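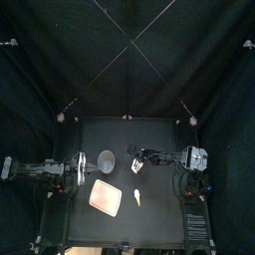
*Figure 1. Two-arm bench cell: arms mounted at opposite sides of a black tabletop, fabric enclosure, small test objects.*

## Unit 4: Costing a bench cell

Notes by Neema Sang. Read before the October workshop. Bring a calculator and the blank costing sheet.

### 4.1 Scope

The unit covers capital and operating costs for a small two-arm manipulation cell used for teaching or trials. Guarding for full-size industrial arms is treated in Unit 6 and is excluded. Tax is excluded throughout. All sums are in dollars.

Students tend to budget for the arms and then discover the rest of the cell at the purchase order stage. In the Ogola planning exercise, used in the workshop, the arms come to 46 per cent of the capital total. The remainder is structure, tooling, compute, electrical work, freight and commissioning.

### 4.2 Cost groups

| Group | Typical contents | Usual omission |
|---|---|---|
| A. Arms | Arm, controller, supply, base mount | Second controller licence |
| B. End effectors | Grippers, fingers, adaptor plates | Spare fingers |
| C. Structure | Frame, tabletop, brackets, enclosure fabric | Levelling feet, offcuts |
| D. Sensing | Cameras, lenses, mounts, calibration target | Cable extensions |
| E. Services | Power, network, emergency stop circuit | Electrician's callout |
| F. Test objects | Blocks, cups, trays, toy items | Replacements |

Grippers are quoted separately from arms by most suppliers. Where two arms carry different end effectors, cost each one on its own line with its own spares. In Figure 1 the left gripper is a silver parallel type with curved light-grey fingers and the right one is black. A single line reading "grippers, 2 off" would not be accepted in the assignment for a cell of that kind.

Group C is cheap per item and long in the list. Count brackets from the drawing. Fabric should be priced by the metre, including the ceiling panel if the cell has one, and a matte finish specified for the work surface where cameras are to be used.

Group F rarely justifies a formal quote. Allow a fixed sum per year and buy locally. Objects should vary in shape and stiffness: a cube, an open cup, a shallow tray and a cone already call for different grasps. Translucent items are worth including if the sensing budget depends on depth data.

### 4.3 Worked example: structure only

The Butgate campus requested a price from Oltside for one frame kit with enclosure. The quote, excluding freight, was $1407. Freight and a contingency allowance are both calculated on the quoted price.

- Quoted price: $1407.00
- Contingency at 20 per cent: $281.40
- Freight at 4 per cent: $56.28
- Structure total: $1744.68

Do not apply contingency to freight in this unit. Some organisations do; state the method if you depart from it.

### 4.4 Lead time

Order in the sequence of longest lead first, subject to one check: base mounts must be confirmed against the tabletop before the frame is cut. Arkutden, the second supplier in the exercise, will hold a frame order open for 20 days pending drawings. After that the price is requoted.

Facing arms share a central work area. Confirm reach from the supplier's drawing with the gripper fitted, as the bare-arm figure understates the envelope. Slack cabling on the forearm also occupies space and should be allowed for when setting the distance between the bases.

### 4.5 Operating budget

Include as separate lines:

1. Finger and pad replacement
2. Cable replacement
3. Software renewals, both arms
4. Technician hours for recalibration
5. Annual electrical test and tag

Technician hours are charged at the internal rate even when the technician is already on staff. Leave depreciation off the sheet; it is handled in Unit 5.

### 4.6 Set task

Prepare a capital budget for one two-arm cell using groups A to F. Attach one written quote for group B and one for group C. Mark any estimated figure with an E and name its source in the right-hand column. Sheets with unmarked estimates will be returned for correction before marking.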